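3.2 Ablage und Abtropfen

Die zweite Phase des Spülvorgangs beginnt mit dem Abstellen des gereinigten Geschirrs und endet mit der Einlagerung in den Schrank. In der Literatur zur Hausarbeit wird sie meist dem Spülen selbst zugeschlagen. Für die vorliegende Untersuchung haben wir sie getrennt erfasst, da sich die Haushalte gerade hier deutlich unterschieden. Erhoben wurden 3,935 Einzelhandlungen an Tellern, Schalen und Tassen in 70 Haushalten der Siedlung Delar. Die Kodierung folgt dem Schema von Abschnitt 2.4, wobei eine Handlung mit dem Greifen des Stücks einsetzt und mit dem Loslassen abgeschlossen ist.

Wir unterscheiden zwei Grundformen der Ablage. Bei der liegenden Ablage werden Teller flach übereinander gestapelt, entweder direkt auf der Arbeitsfläche oder auf einem Tuch. Bei der stehenden Ablage kommt jeder Teller einzeln auf die Kante, in der Regel in ein Gestell mit Stegen. Mischformen waren häufig: Ein Teil des Geschirrs steht im Gestell, der Rest wartet als Stapel daneben. In den Interviews wurde diese Anordnung oft mit Platzmangel begründet, sie kam jedoch auch in Küchen vor, in denen das Gestell noch freie Fächer hatte. Die Befragten sprachen dann vom "Vorsortieren" oder gaben an, den Stapel später am Stück wegzuräumen.

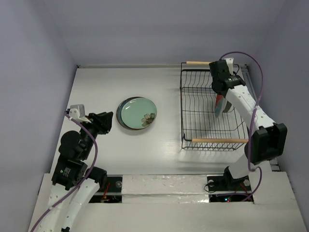
Abbildung 4: Stehende und liegende Ablage nebeneinander, Tellerstapel und Drahtgestell.

Das Gestell bestimmt, wie viel Aufmerksamkeit das einzelne Stück verlangt. Bei Modellen mit engen Stegen muss der Teller nahezu senkrecht geführt werden, bei weiten Stegen kippt er nach dem Loslassen zur Seite und wird häufig ein zweites Mal angefasst. Drahtgestelle mit Reihen aufrechter Stege und Holzgriffen an den Schmalseiten, wie in Abbildung 4, wurden von den Befragten vor allem wegen der Griffe geschätzt, weil sich das Gestell damit samt Inhalt versetzen lässt. Der Teller zwischen den Stegen steht dort leicht geneigt, und vom Dekor ist kaum mehr als der Rand zu erkennen. Beim liegenden Stapel ist dagegen die Oberseite des obersten Tellers sichtbar, in der Abbildung mit einem kleinen Blumenmotiv, während sich der Teller darunter nur als dunklerer Ring abzeichnet. Für das Wiederfinden eines bestimmten Stücks ist dieser Unterschied von Bedeutung - wir kommen in Abschnitt 4.1 darauf zurück.

Die Reihenfolge des Einstellens war in den meisten Haushalten stabil. Große Teller kamen zuerst und nach hinten, kleinere nach vorn, Schalen wurden zuletzt schräg angelehnt. Abweichungen traten vor allem dann auf, wenn mehrere Personen abwechselnd spülten. Giannakopoulos hatte in ihrer Vorstudie angenommen, dass die Reihenfolge von der Spülhand abhängt. Unsere Daten stützen diese Annahme nicht. Linkshänder räumten zwar häufiger von der anderen Seite her ein, die Abfolge nach Größe blieb aber erhalten.

Zum Material des Geschirrs lassen sich nur eingeschränkte Aussagen treffen. Haushalte mit gemischten Beständen (etwa Teller der Serie Evik zusammen mit älteren Einzelstücken) stapelten öfter als Haushalte mit einem einheitlichen Service. Als Grund wurde mehrfach genannt, dass unterschiedlich tiefe Teller im Gestell aneinanderstoßen. In 8 Haushalten war deshalb für die tiefen Teller ein eigenes, breiteres Gestell der Firma Paltwood angeschafft worden. Ob sich die Ablage dadurch dauerhaft verändert hat, konnte innerhalb des Erhebungszeitraums nicht geklärt werden.

Die Standzeit im Gestell reichte von wenigen Minuten bis zum nächsten Spülgang. Manche Haushalte räumten das Gestell gar nicht aus, sondern entnahmen ihm die Teller direkt zur nächsten Mahlzeit. Petridis bezeichnet diese Praxis als "offenen Schrank". Wir übernehmen den Begriff, zählen solche Entnahmen aber nicht als Einlagerung. In Tabelle 5 sind sie gesondert ausgewiesen.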